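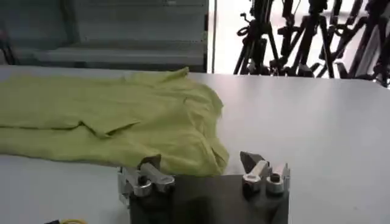 Wrist camera view at the folding table, Bevard open day, September

Delby open day: who else went, and what did you think of the folding?

quiltandcoffee
Posted 9:12 PM

Hello all! I promised in the other thread I would report back, so I've made a pot of tea and here goes. My sister-in-law and I drove over to the Bevard open day at the Delby building, mostly because it was free and she wanted to see the old loading dock they turned into a cafe (lovely, but get there before the scones run out). We ended up spending most of our time at the shirt table and I have been thinking about it ever since.

The picture at the top is from the arm's own point of view, with the two fingers wide open and that yellow-green shirt lying there all wrinkled. They had a big monitor turned toward the visitors so you could follow along, and I found I watched the monitor more than the arm. You get a feeling for how hard it must be to make sense of a heap of cloth from down there. I've folded laundry for a family of six for half my life and I had to look twice to work out what was what!

The young woman running the table was very patient with us. She told us they had done 133 tries with soft garments in the week before the open day and that 98 of them ended in something she would be willing to put in a drawer. I thought that was pretty wonderful. My sister-in-law thought it was pretty slow. We argued about it all the way home, in a nice way.

Did anybody else go? I'd love to hear what you saw, especially upstairs, because my knee was done for the day by then.

millroad_dan
Posted 9:40 PM

We were there in the morning with the kids and had a great time, thanks for writing it up. I have to side with your sister-in-law though. I stood through two full shirts and I could have done the whole basket. I work in a hotel laundry, so maybe I'm a hard audience. Our older ladies do a dress shirt faster than you can say it, and they talk the entire time.

Upstairs was the Mangubat people with the box sorting, and that one did impress me. Fast, steady, no fuss. If I had money to spend I know which floor I'd spend it on.

tansyroot
Posted 9:58 PM

Dan, I see what you mean, but boxes are boxes. They stay the shape you left them! A shirt is a different shape every time you put it down. Look at the end of the sleeve or collar or whatever that lump is on the right end of the shirt, standing up in a little peak. I teach beginning sewing to grownups, and half of my first class is getting people to see where the edge of a garment is when it's lying in a pile like that. I would be thrilled if 98 out of 133 of my students' first hems came out fit to wear.

quiltandcoffee
Posted 10:05 PM

I read that to my husband and he laughed out loud. And I would have said collar, but I wouldn't bet the scones on it.

bruvport_bus
Posted 10:31 PM

I took the 49 over from Bruvport, which lets you off right by the side gate, in case anyone is planning for next time. Parking looked awful.

I'm going to be a bit of a grouch. I enjoyed it and the staff could not have been kinder, but I wish they had let visitors drop their own clothes on the table. I asked, and was told no outside items. Fine, I'm sure there are rules about it, but a demo where the host picks the shirt is a demo where the host picks the shirt. I'd have liked to see it try my husband's fleece with the zipper.

tansyroot
Posted 10:44 PM

Oh, they did let people rumple it up, at least when I was there after lunch! A little boy got to scrunch the shirt and throw it down any way he liked, and he took the job very seriously. You may have been there too early. I do agree about the fleece. Or a fitted sheet, and then I will bow down and buy one.

bruvport_bus
Posted 10:52 PM

Well, that's fairer than what I saw, so I take back part of the grouching. Part of it.

millroad_dan
Posted 7:20 AM

My daughter wants me to add that she asked whether it can match socks and the answer was "we're working up to socks." She has brought this up at every meal since.

And tansyroot, point taken on the boxes. I asked at work last night how long it takes a new hire to get decent at shirts, and the answer was longer than I remembered. Still say it's slow.

quiltandcoffee
Posted 8:03 AM

Tell her I want to know about the socks too! The woman at the table said they hope to do another open day in the spring, and they had a sign-up sheet by the cafe door. I put down 4 places, so if any of you would like to meet up there, send me a message and we can all go stand around the shirt table and disagree in person. Dan, bring a dress shirt just in case they change the rule.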